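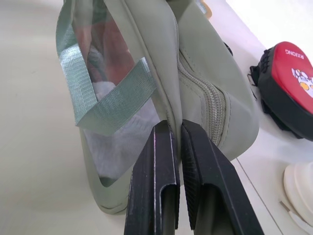 Green bag with a clear panel, on its side.

How to End a Flash Fiction Piece Before It Ends You
By Theophilus Opoku | June

Your draft is 1604 words long and the contest wants fewer. Start by deleting the first paragraph, where your hero wakes up and considers the ceiling.

Next, find the line where the trouble starts. In my story "Nudulby" it was a landlord's cough, buried on page 2. Move yours to the top.

Cut the twin brother. Cut the dream. Keep the joke only if Celeste laughed, and she is a hard sell.

Read it aloud at 16 minutes past midnight, when you have no patience left. Wherever you skip ahead, cut.

Then stop one sentence sooner than you'd like.

2 comments | Share
Back to top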